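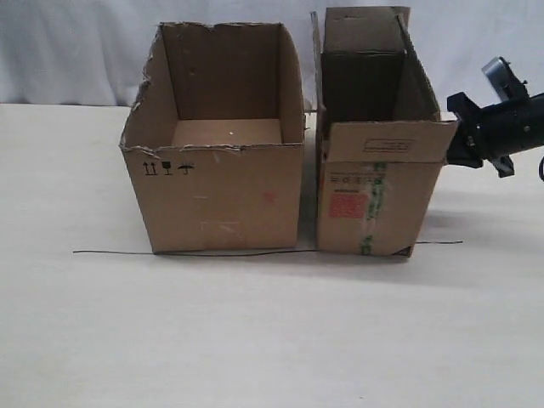 Semwal gripper at the right-hand carton, box-handling bench.

Semwal Parallel Gripper
Sold by Flungate

The Semwal is an electric gripper for light carton and parcel work. We keep one on an arm in our Brollham workshop and run it against other grippers we carry, using ordinary used shipping boxes with torn rims, folded flaps and old tape.

Weight with mounting plate: 2 lb
Supply: 24 V
Finger sets in stock: 5
Warranty: 16 months

How it compares
In September we ran 168 picks each with the Semwal and the Lustent, holding cartons by a flap or a top edge. The Semwal dropped fewer boxes when the edge was ragged. The Lustent closed faster and costs less — it is the better buy if your cartons are all new and all one size.

Neither gripper is meant for lifting a full box by one flap. Use a second arm or a suction tool for that.

In the box
Gripper, mounting plate, cable, one set of fingers, screws. The controller is sold separately. Older Flungate controllers need a firmware update before they will see the gripper.

Loan units go out from Brollham for up to two weeks. You pay return shipping.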